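Kitchen Tasks Project, Group 3
Fault report: stalled finger during the toast task
Authors: Zdenka Živković and Todor Georgiou
12 Sep 2026

1. Background

Our project uses a three-finger hand, which we call Werel, to do simple kitchen jobs. The task in this report is taking a slice of toast out of a toaster and putting it on a tray. The arm follows a path we taught it by hand, and a control program called Didlow opens and closes the fingers. By the time of the fault we had logged 277 runs, most of them with the toaster switched off.

2. What happened

The fault came up in the first set of runs with the toaster on. The hand moved to the slot as usual and was told to close. Two fingers closed. The third stopped partway and stayed there. Didlow kept sending the close command, and the arm waited over the toaster for the grip to finish. 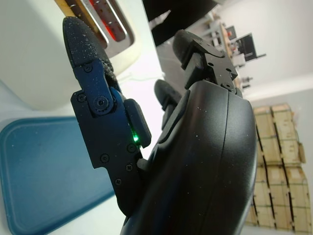
Figure 1. Fingertip in front of the toaster, elements glowing. The light on the hand is green.

The light was the confusing part. We had been using it as a sign that the hand was healthy, but it only tells you that the hand has power and is talking to the controller. A stalled finger does not change it. Todor was watching the light and Zdenka was watching the log, and neither of us pressed stop until the hand had been over the slot for around 7 seconds. We then unplugged the toaster and backed the arm away in manual mode. No one was hurt and the fingertip pads were not melted.

3. Finding the cause

With the power off we moved each finger by hand. The stalled one felt stiff near the middle of its travel. Crumbs had worked into the joint and packed behind the link. We had been wiping the pads between sessions but had never cleaned the joints. The cleaning sheet that came with the Bondo test bench does not mention them either.

We brushed out the joint, blew it clear, and ran the finger open and closed without any load. Then we raised the hand well away from the bench and repeated the test on all three fingers, checking the gaps between the segments from underneath. 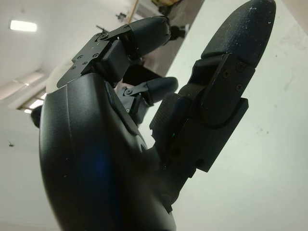 4. Changes made

Didlow now has a time limit on every close command. If a finger has not reached its target or made contact in 3 seconds, the arm backs off along the path it came in on and the run is marked as failed.

The toaster is plugged into a switched outlet next to the operator's stop button. The operator watches the hand and does not read the log during a hot run.

Joints are brushed out after every session with bread. Brandes, the lab next door, lent us a soft brush until ours arrives.

5. Still open

We have not tested the time limit with the toaster on. We also do not know how warm the pads get during a normal pickup, and we would like to measure that before the next hot runs.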